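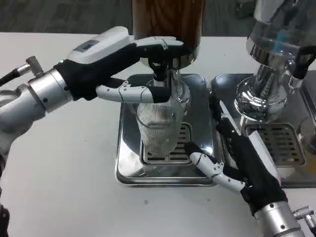
Institute calls for common screening of port investment

March 29, 2020

The Skulgate Institute has urged European governments to agree a common approach to foreign ownership of ports, power grids and telephone networks. Its paper, released this morning, argues that separate national rules leave smaller states open to pressure from larger trading partners.

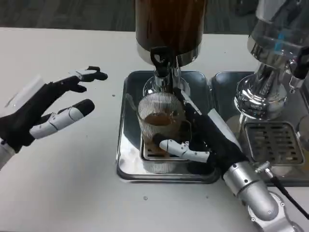

Reading time: 3 minutes

The authors, Nathalie Van Rooij and Alun Bowen, reviewed 673 purchases and long leases approved since the rules were last changed. In 125 of these, the buyer was owned wholly or partly by a foreign state. Only six were referred to a defence ministry before approval.

"Governments should know who holds the lease on a harbour before a dispute begins," Ms Van Rooij said.

The paper recommends a shared register of owners and a fixed period for objections - a step already under discussion among several trade ministries. It does not propose a ban on investment from any one country.

Written responses may be sent to the Institute's foreign policy office. A revised text will be published in November.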